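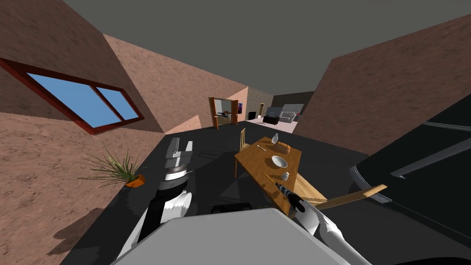 Why would anyone train a robot in a house that doesn't exist?

Mostly for the mess. In a simulated house you can change the furniture, the wallpaper, the lighting and the tilt of the robot's head between one try and the next, and no dishes get broken while it learns.

That has been the bulk of our work at Raltier since the spring, and I promised in the last newsletter that I'd finally write up how it went, so please get yourself a coffee and bear with me. The method is one that Mitra Khosravi brought with her when she joined us, and we've been calling it Pilton after the street she lived on at the time. The idea is easy enough to say out loud. We take a two-armed robot with a job to do at a dining table, and we keep the job exactly the same while we change nearly everything else — the color of the walls, what's been left out near the table, and the angle the robot is looking from, which can be very steep indeed.

Our older training runs used 10 rooms, all tidy and all seen from a nice level viewpoint. The robot did well in those rooms and badly everywhere else, and it was especially lost when the view leaned over. A table whose long side ran off at a slant seemed to be a brand new object as far as it was concerned. For Pilton we built 147 rooms, with bread and bowls and cups on the tables, and odd big things standing where you wouldn't want them, and we let the viewpoint lean as far as Mitra could stand to look at it (she has a stronger stomach than I do).

Then we tested on 200 layouts the robot had never met. The older training finished the task in 61 of them. Pilton finished it in 134, which made for a very happy afternoon in the office, and I'm told you could hear us down the hall! Lyle Castellanos ran the whole set again overnight with different starting positions for the arms and got 131, so we feel all right about sharing it.

Now for the part that still needs work. Most of the failures happen when the robot is already holding something thin, such as a tool with a slim tip, and has to bring it close to the tabletop without bumping a cup. It tends to judge the tip as shorter than it is. Lyle thinks we should be showing it many more long, narrow objects, and he has started on a set of 700 grasps to find out. I'm hoping to have his numbers for the November issue, along with our first try on the real arms over in the Kapoor building — that one will be slower going, and we'll be using plastic cups.

If you'd like to see the room files or borrow the test layouts for your own project, drop Mitra a note and she'll get you set up.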